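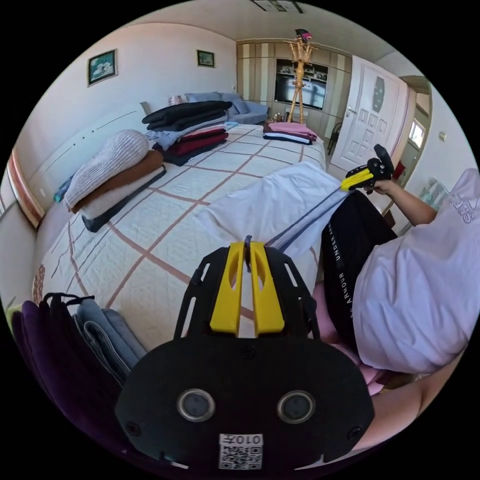
The Morkent Students' Robotics Society
Practical Exercise 5: Folding

Print this page | E-mail this page

The Society met at the home of its secretary, Aino Kallio, on 2 February 2024. Members were reminded that each fold was to be made with the grippers only, and that fingers of the ordinary kind were to be kept on the handles.

The secretary took the first cloth. It was to be entered in the log as number 1086, and the log was to be sent to Luna, the Society's folding machine, which had never held a shirt and was expected to learn from those who had. Miss Kallio closed the yellow tips on a corner, lifted, and lost it. She entered the attempt as a failure, in ink, and began again.
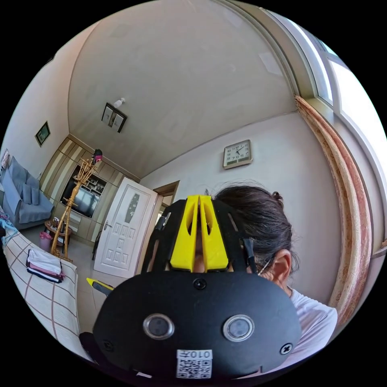
Karppinen wished it to be recorded that a machine taught by tired people would fold like a tired person, and that this ought to be put to the vote.

The motion was put. It was lost by 2 votes, the secretary remarking that Luna might as well learn what an evening was like. Work went on with the shirts.
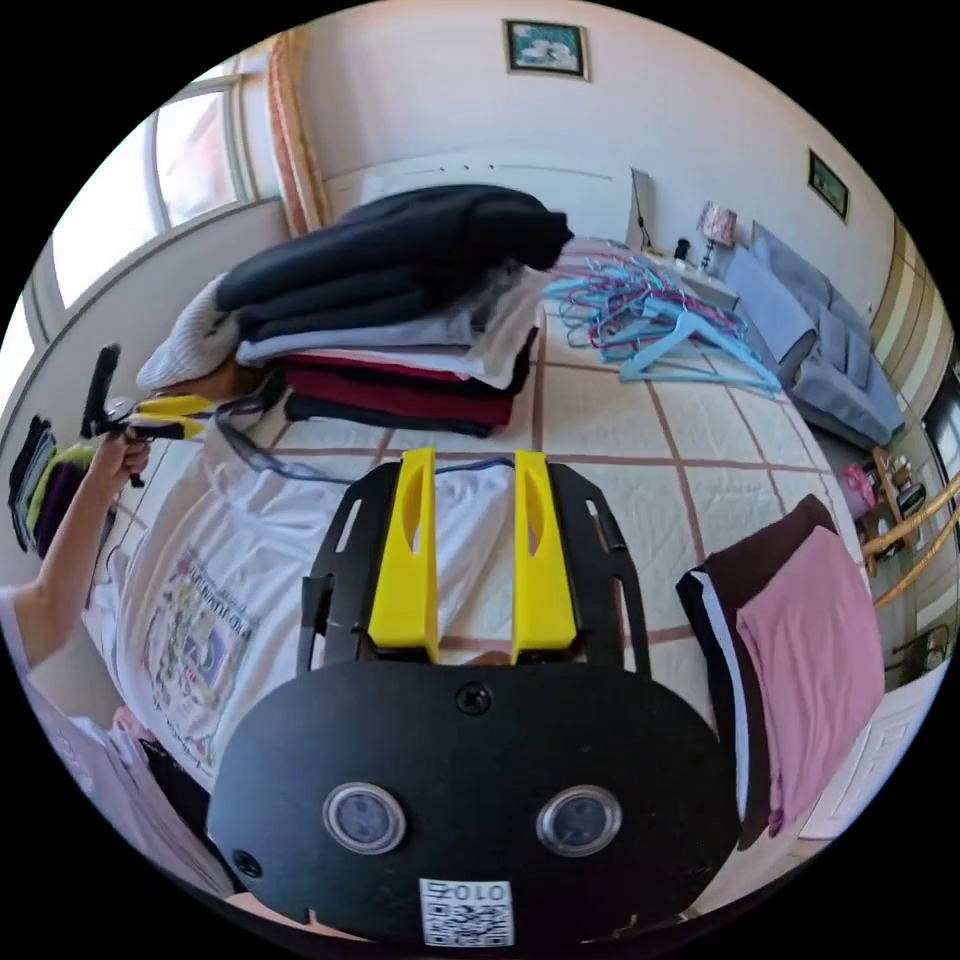 A T-shirt laid flat on the bed, with folded clothes behind.

At the Bondov Cup that spring Luna folded a sleeve, let it fall, and waited a moment before trying again. The judges deducted a mark for the delay. Miss Kallio, in the second row, wrote it down in ink.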